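Plate Size and Food Waste in a Residential College Dining Hall
Project report, second-year unit in Sustainable Food Systems
Submitted 2025-06-07

Background

Betham is a catered residential college. Students pay a flat fee each semester and can take as much as they like at each meal. The kitchen weighs its organic bins for the waste contractor, Sukadar, but the weights are not split by meal or by source, so peelings from the kitchen and leftovers from the dining hall go down as one number. Our group wanted to find out how much of the waste comes off plates, and whether the size and shape of the plate makes any difference to it.

Most of the reading we did for this unit treats plate size as a simple matter: a smaller plate holds less, so less is taken and less is thrown away. Some of the papers disagree, and say that people with small plates go back more often and end up with the same amount. None of the studies we found looked at a college where the same people eat together every day, so we thought it was worth trying.

Crockery

The college has bought crockery at different times and never retired the old sets, so the racks are a mixture of sizes, colours and shapes. Round plates are the most common. Oval ones turn up mostly at dinner, when there is a roast or fish. We sorted the plates into small, standard and large by measuring across the widest part of the rim, and ignored colour.

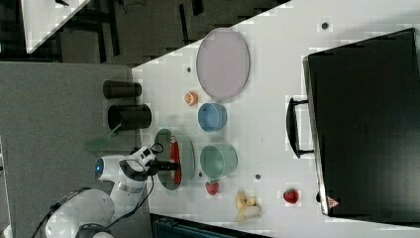
Method

We collected plate waste at dinner over two weeks. In the first week the racks were left as they were. In the second week the large plates were taken out and only small and standard ones were put on the servery. The menu repeats on a weekly cycle, so the same main meals were offered in both weeks.

Diners were asked to leave their plates on a separate trolley instead of scraping them at the hatch. We scraped them into tubs and weighed the tubs on a Jinidex bench scale lent to us by the teaching lab. Bones, fruit skins and paper serviettes were taken out first and not counted as food waste. Drinks were left out as well.

We also put a short paper survey on the tables. It asked whether the person had gone back for seconds, whether they had left anything, and why. There were 6 questions, and most people finished it while they were still eating.

The project was approved by our unit coordinator and by the college. No names or room numbers were collected.

Results

Plate waste was lower in the second week on 5 of the nights we collected. On the other 2 it was slightly higher. Both of those were pasta nights, when the sauce and the pasta are served separately and people tend to take more pasta than they need.

The survey answers were less clear. More people said they had gone back for seconds in the second week, which fits with what some of the papers reported. The most common reason for leaving food was that it had gone cold. The next was not liking a side dish that had been put on the plate by the servery staff without asking. Very few people said they had simply taken too much, although the tubs suggest otherwise.

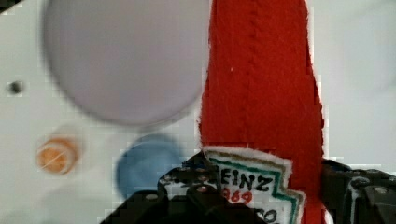

Vegetables made up a large share of what was thrown out in both weeks, mainly pumpkin and boiled carrots. Meat was a small share. Bread was hard to judge because it soaks up gravy and weighs more than it did when it was served. We recorded it separately after the first night, but we should have done so from the start.

Discussion

Taking away the large plates seems to have reduced waste on most nights, but we can't say how much of the drop was due to the plates. Attendance at dinner changes with assignment deadlines and sport, and we did not have a reliable head count. Some diners also knew what we were measuring and may have been more careful than usual.

The side dish answers were useful and we had not expected them. If diners were asked before vegetables were added, waste might fall without changing any of the crockery. That would slow the queue down a little, and the kitchen was worried about this when we raised it.

Baptista, the college across the road, has a pay-by-weight servery. We had hoped to compare the two but ran out of time.

Further work

A longer trial should start in August, when the new semester intake has settled in. It should include lunch, a proper head count at the door, and at least one week where vegetables are self-serve and the plates are left alone. The scale needs to be booked well ahead.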